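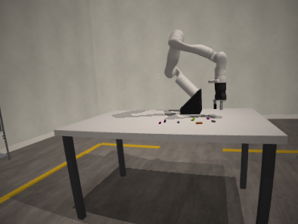

How to stop a draughty timber sash window rattling (and sort the sills while you're at it)

Quick one before the cold sets in. Did four of these in November on a house in Trurnusley, all single glazed, all original, all leaking like mad. Wrote down what I did as I went so it's a bit rough. Works for any vertical sliding sash with cords and weights. If yours has spiral springs, different job, don't follow this.

Allow most of a day for your first window. Start by 9am if you can, you don't want a hole in the wall when it gets dark.

What you need

Stiff paint scraper and an old chisel you don't care about
Utility knife, new blades
Pin hammer, pincers
Brush pile strip, the kind that sits in a carrier. I used Besau in white, comes on a reel
New staff bead and parting bead, enough for both sides and the top
Sash cord if yours is frayed (it will be)
Exterior wood filler, two part. Trerker is fine, goes off quick so mix small amounts
Primer, undercoat, top coat
Candle stub
Dust sheets, mask, gloves

If the paint is old, test it for lead first. Test kits are cheap. If it comes up positive don't dry sand it and don't use a heat gun, get the proper advice and wet sand only.

Step 1. Find out where the air is getting in

Windy day is best. Wet the back of your hand and go round the whole thing slowly. Sides, the middle where the two sashes meet, bottom rail, then the joint between the box and the plaster. That last one gets missed all the time. On two of mine most of the cold was coming from behind the architrave and the sashes themselves weren't that bad.

Mark the bad bits with masking tape.

Step 2. Staff beads off

Run the knife down the paint line between the bead and the box, both sides. Go over it twice. Then chisel in at the middle of the length, not the end, and ease it until it bows. It'll pop out of the mitres. Expect it to snap. You're replacing it anyway.

Pull any nails left in the box with the pincers. Don't hammer them flat, they catch the sash later.

Step 3. Bottom sash out

Swing it into the room. Second pair of hands is handy here, old glass is thin but the sash is still heavier than you think. Hold the cord before you cut it or pull the nails, and tie a knot or clip a peg on so the weight doesn't drop down inside the box. If it does drop, there's a pocket cover low down in the side of the box. Painted over usually. Cut round it and lever it out.

Step 4. Parting bead and top sash

Same again really. The parting bead sits in a groove and is often painted solid. Score it, grip with pincers, pull. If it comes out in splinters clean the groove with the chisel or the new one won't seat.

Then the top sash, same way as the bottom one.

Step 5. Look at the wood

Poke the bottom rail and the sill with a screwdriver. Soft? Cut back until it's hard. Let it dry out properly. I left a sill under a polythene flap for a week and it was still a bit damp in one corner, so left it longer.

Small holes, filler. Anything deeper than a couple of finger widths wants a new piece of timber let in. Filler on its own over a big area cracks away after a winter or two.

Hardener first, then filler, slightly proud, then sand back. Keep the slope on the sill so water runs off. And check the drip groove underneath – it's often full of paint. Scrape it clear. If water can't drip off there it tracks back to the wall.

Step 6. Clean up the running faces

Scrape the paint build up off the edges of both sashes and the inside of the box. This is what makes them stick. You don't need bare wood, just flat. Years of paint can easily add enough to jam the thing solid.

Don't go mad though. Take too much off and it'll rattle worse then before.

Step 7. New cords

Measure the old cord if it's in one piece. If not, hold the sash where it should sit and work it out. Feed the new cord over the pulley using a bit of string with a bent nail on the end, down to the pocket. Tie the weight on, pull it up, peg it.

Oil the pulleys. Not the cord.

Step 8. Fit the brush strip

Goes in the new parting bead, the staff bead, and along the meeting rail. You can buy beads with the groove already cut and I'd say do that, I tried routing my own on the first window and it wasn't worth the bother.

Cut the strip with sharp scissors. Leave it a touch long and push it in from one end, it stretches if you pull it and then shrinks back and leaves a gap at the corner.

Bottom rail – brush strip on the underside or a thin rubber seal on the sill. I used Ertürk rubber on the two that face the weather and brush on the others. Rubber seals better but it's stiffer to shut.

Step 9. Paint before you put it back

Prime every bare bit including end grain. Undercoat, top coat. Leave the running faces with one thin coat at most. Don't paint the brush. Don't paint the cords.

Step 10. Back together

Top sash first, nail the cords into the side grooves, test it. Then parting beads, pressed in with a few pins, no glue. Then the bottom sash. Then staff beads.

With the staff bead, close the window and set it so the brush just touches. Slide the sash up and down before you nail home. Rub the candle down the channels.

Step 11. The gap round the outside

Rake out loose stuff between the box and the brickwork and repoint or use a flexible frame sealant. Inside, decorators caulk along the architrave.

Costs

Had a quote of 248 a window for somebody else to do the draught proofing, no repairs. Four windows, so call it roughly 1,000. Doing it myself was a lot less but I already had the tools and I'm not counting my time.

If it still rattles

Check the catch. The one on the meeting rail should pull the sashes together. If it's worn or in the wrong place, move it or swap it for a screw type.

If it won't shut fully, look for a nail head or a lump of filler on the sill. If it drops on its own the weight is too light for the sash, add a bit of lead to it.

Will add the bit about secondary glazing when I've done the back bedroom.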